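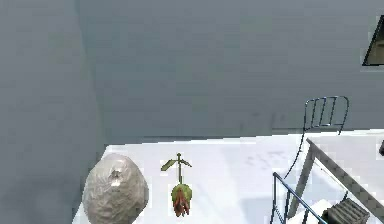 4.2 Setting Up a Recorded Vote

Complete this section before the council meeting is opened in Larnow. You need clerk rights on the Skistard console.

1. Select Session, then New Vote.
2. Enter the motion number as printed on the agenda. The field holds up to 40 characters.
3. Set the majority rule: simple, two-thirds, or absolute.
4. Load the member list. Larnow accepts up to 200 seats.
5. Press Arm. The seat terminals show the motion title.

Note: Proxy votes are off by default. Clemelbridge sites must turn them on under Rules before step 5.

CAUTION: Do not edit the member list while a vote is armed. All votes cast up to that point are erased.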